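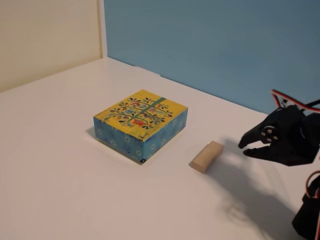

How Does a Robot Arm Know Where to Reach?

Try something for me. Put an eraser on the table and pick it up. Easy, right? You probably didn't think about it at all, but your eyes and brain did a lot of work in that one little second – and a robot needs a computer program to do every bit of it.

Programs like that are what Cúc Tô writes. Her newest one is called Vostow, and its job is to help a small black arm move a block over to a bright yellow and blue box.

First comes looking. To a computer, a photo is only a very long list of numbers, one bunch for each tiny dot of color. Vostow searches through all those numbers for places where the color changes quickly, which usually means it has found the edge of something. A pale block on a white table is hard to spot, so Cúc showed the program 1,453 practice photos before it got good at finding one!

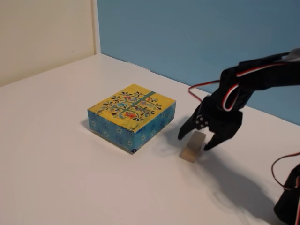 Next comes planning. The arm has motors where you have a shoulder, an elbow and a wrist, and the program has to work out how far each one should turn. It also has to choose which way the claw should face, so the two fingers can close on either side of the block.

Then there's moving, and the funny thing is that Vostow never does it all in one go. It moves a tiny bit, checks, fixes its aim, and moves a tiny bit more, 20 times every second. Grown-ups call this a feedback loop. You use one too, whenever you carry a very full glass of milk across the kitchen.

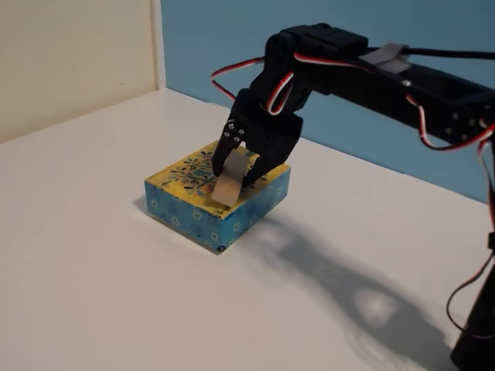

The gripper reaches down over the lid of the box.

Sometimes the program gets it wrong, of course. Cúc's friend Pantelis once watched it aim for a shadow 9 times in a row (he was very patient about it), and she had to go back and change the part that does the looking.

Words to know
Gripper: the robot's hand
Feedback loop: move, check, fix, and move again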